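Plerton Court Owners' Association
Minutes of the general meeting held 20/04/2013 in the Rosser Room

The chair opened the meeting at the second attempt, the first having coincided with the lift alarm. A quorum was present once the owners in the corridor were persuaded that the corridor did not count.

Minutes of the previous meeting
Accepted, with one correction. The word "unanimous" under Letterboxes is to be replaced with "carried".

Matters arising
The side gate now closes. It does not yet open from the street side without a shoulder. The managing agent, Prurnari, will ask the locksmith back and will this time be present when he comes.

The dead bottlebrush by the driveway has been replaced with a live bottlebrush. Noted with approval.

Sale and lease of units
The agent reported that unit 40 has sold and that settlement is expected in May. The price was not disclosed, although several owners appeared to know it. One other unit is on the market and has been open for inspection on 2 weekends. Owners are asked not to attend inspections in order to see what the neighbours have done with the kitchen. The selling agent has started recognising people.

The advertisement describes the complex as having "resort-style gardens". The meeting was asked whether it wished to object. It did not, but wondered whether the gardens might be brought a little closer to the description before the next open day. Prurnari to obtain a price for mulch.

Visitor parking
Long discussion. The visitor bays continue to be used by residents, some of whom spoke warmly in favour of enforcing the rule. It was proposed that visitors display a permit on the dashboard and that each unit be issued with one.

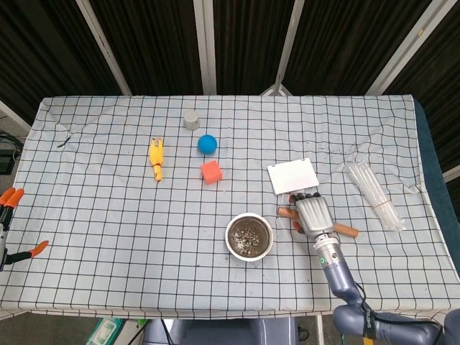 An owner from the ground floor replied that permits were tried under Ruder, the previous managing agents, and that within a month every resident had one on the dashboard and the visitors were parking on the nature strip. She would sooner see the bays painted a different colour and the by-law letter sent to the same three people it always ought to be sent to. Asked to name them, she said they could name themselves.

Resolved: bays to be repainted and letters to go out. The permit proposal lapsed for want of a seconder, the seconder having gone to move his car.

Painting of the exterior
Quotes have been received from 3 painters. The lowest leaves out the balconies and the highest seems to include somebody else's. The middle quote was preferred in principle. Colour remains open. The choice is between the present cream and a grey which the agent says buyers like. A show of hands favoured cream – narrowly, and with some muttering – and the matter will go to a postal vote.

Levies
No increase this quarter. Owners in arrears are reminded that the due date printed on the notice is the due date.

Correspondence
A letter from unit 83 about wind chimes. A letter from the owner of the wind chimes. Both received.

General business
Bins are to be brought in on the day of collection. This was also minuted last year, and the year before.

A request for a barbecue beside the clothes lines was declined on behalf of the washing.

The meeting closed when the hall lights went off on their timer. Prurnari to look into the timer.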